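Who played the ferryman in Nokendale?

tarnhill
Rewatched Nokendale on Saturday and the ferryman isn't in the end credits. He has two scenes and a fair bit of dialogue. Anyone know the actor?

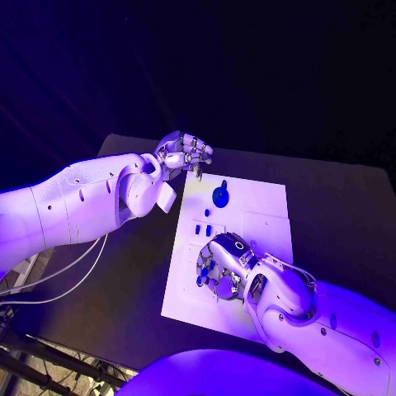 My guess is the man who played the baker in Plida. Same voice.

oxbow26
Not him. The baker is much taller - look at the dock scene.

tarnhill
He's sitting down in the dock scene.

gullwing
The longer cut from 2000 credits him as Laitinen, no first name. The shorter one dropped that card.

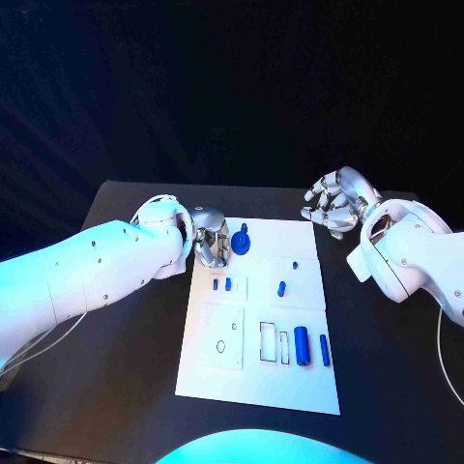 2 min read

I wrote up both cuts a while back, and the Laitinen credit is in there. He was also in Ternska.

oxbow26
Ternska was a different Laitinen. That one was a stuntman.

gullwing
Could be the same person. I'll check the Ternska credits tonight.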